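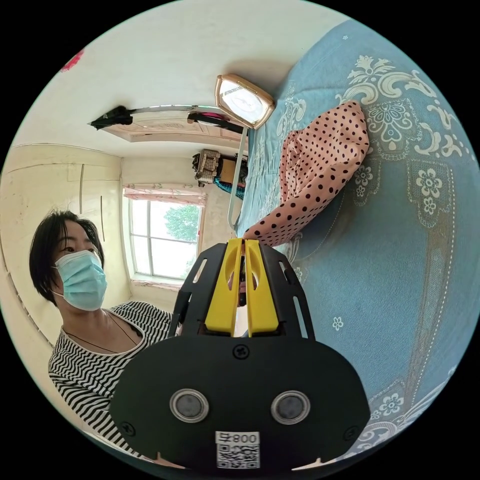 Lovano open day: what the gripper software can and can't do yet

I went to the Lovano open day on Sat 21 December expecting a demo reel and free coffee. The coffee ran out before I got there. The demo reel was long.

Their pitch is that you record people doing chores at home with a hand-held gripper, then train a policy on the recordings and run it on an arm. Most of the morning went to Illasska, the tool that turns raw recordings into training episodes. Kumaresan Thevar ran that session and was more candid than the posters in the hallway.

He pulled up bedroom clips: a patterned quilt, a crumpled bit of pink cloth with black dots, yellow fingers nearly closed in front of it. Illasska has to recover the path of the gripper from video like this, and I asked how it copes when half the view is bedding. Quilts with a lot of print on them are fine, he said. Plain sheets are bad. A mirror in the room can pull the track sideways, and their filter for that is a threshold somebody picked by hand.

Of 100 episodes in the batch he opened, 10 had been thrown out for tracking drift. I'd like to know how many of the others should have been. The check is a reprojection score, and a smooth path can still be a wrong one.

The policy itself, Bangera, was shown on a single arm folding a towel on a bare bench. It replans after every short chunk of motion, and you could see it hesitate at each join. The poster claimed 80 percent success on cloth. On whose cloth, and from what starting pile? I asked twice and got the towel again.

What I did like was the replay viewer. You scrub through an episode and see the finger width, the estimated pose and the video on one timeline — simple, fast, and something I would use tomorrow. They say it will be released separately under the name Brivodley, no date given.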